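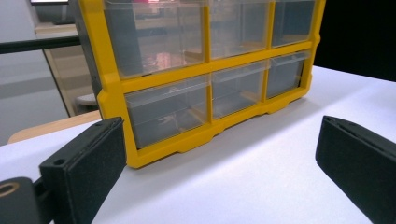 Yellow parts organizer with clear drawers on a white tabletop.

Home News Protocol Governance Press

Umia Opens Lending Vaults to Dorness Token Holders

DRARMONT, 08/01/2026. Umia, a decentralized lending protocol, announced the release of its second generation of lending vaults, which allow holders of the Dorness token to borrow against their holdings without moving them to a separate account.

The vaults were approved in a governance vote that closed in May. A total of 495 wallets took part, and the proposal passed on its first reading. Under its terms, each vault holds one type of collateral and sets its own borrowing limit, so that losses in one vault cannot be charged to depositors in another.

At launch, 19 vaults are open for deposits. Three more will follow once their price feeds have completed testing, bringing the total to 22.
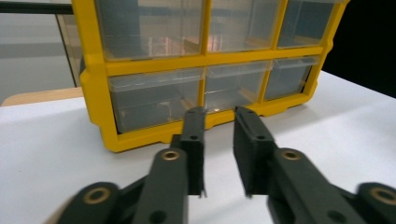

Borrowers pay a variable rate that is updated with each block. Depositors receive the larger part of that interest, and the remainder goes to the protocol reserve. The reserve may be spent only after a vote of token holders, and every payment from it is recorded on a public page.

The vault contracts were reviewed by Miah, an independent code auditing firm. Its report lists two findings of medium severity and six of low severity. Both medium findings were corrected before release. Four of the low findings have also been closed, and the other two concern wording in the developer notes. The full report is available in the Governance section of the Umia website.

Deposits in the first generation of vaults remain in place and continue to earn interest. Holders who wish to move their funds may do so through the migration page. Umia will repay network fees for the first 400 wallets to complete the move, in the order in which transactions are confirmed.

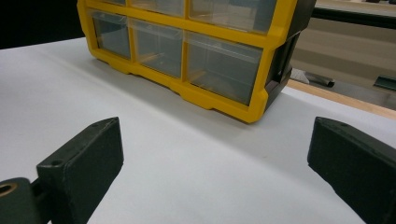
About Umia

Umia operates a lending protocol governed by the holders of its token. Its development office is located in Drarmont. Participation in lending vaults involves risk, including the possible loss of all deposited funds. Nothing in this release is an offer or investment advice.

22 shares | 3 comments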